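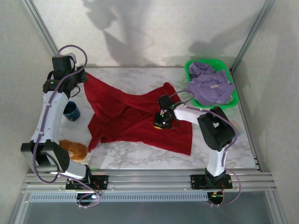

Textile Care and Testing, Unit 4: Dimensional Change in Woven Cloth
Instructor: Colton MacDonald

Read before the November lab. Bring the Unit 3 worksheet.

4.1 Terms

Relaxation shrinkage: loss of length or width when tension left over from weaving and finishing is released, usually in the first wash.
Progressive shrinkage: further loss over repeated washes. Common in wool, small in most cottons.
Growth: a gain in length or width. Recorded with a plus sign.

Warp runs parallel to the selvage and weft runs across it. Warp yarns are held under more tension on the loom, so warp shrinkage is usually the larger figure. Report the two directions separately and do not average them.

4.2 Marking the specimen

Condition the cloth flat for 8 hours. Cut it square to the grain, leaving a margin outside the marks. Set three pairs of benchmarks in each direction, 500 mm apart, with thread or indelible ink. Keep marks clear of hems. A hemmed article such as a napkin is measured inside the hem, and the hem is inspected for puckering as a separate item.

Smooth the cloth by hand without stretching it. Creases under the rule shorten the reading, and pulling on a corner skews it, most of all on the bias.

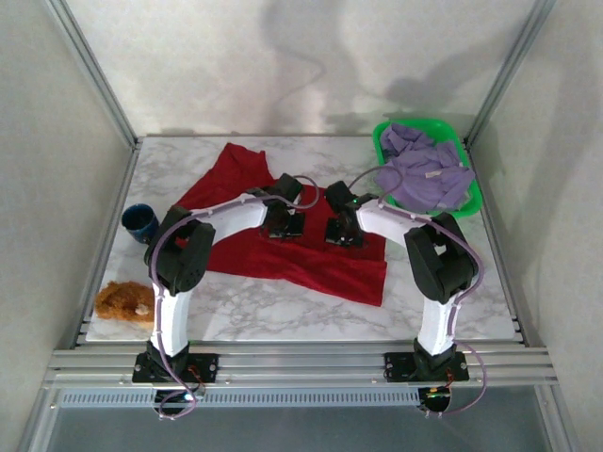
Fig. 4.1. White marble-patterned tabletop, light gray walls.

4.3 Calculation

Change (%) = 100 x (final length - original length) / original length

Worked case: Havano plain weave, original 500 mm, warp mean after one wash 484 mm, weft mean 492 mm.
Warp: -3.2%
Weft: -1.6%

Take the mean of the three pairs before applying the formula. Round once, at the end, to the nearest 0.1%.

4.4 Skew

Square cloth may come out of the dryer as a parallelogram. Measure both diagonals before and after washing. Unequal diagonals after washing, where they were equal before, indicate skew. Twills show this more often than plain weaves. The Burkel twill in sample drawer 64 is a clear case and should be handled by the edges.

4.5 For the lab

Each pair of students takes one Võ and one Dritano swatch. Record fiber content, weave, wash temperature and drying method on the sheet. Line-dried and tumble-dried results go in different columns.

Reading: course pack, chapter on finishing, through the section on compressive shrinkage. Skip the tables on knits until Unit 6.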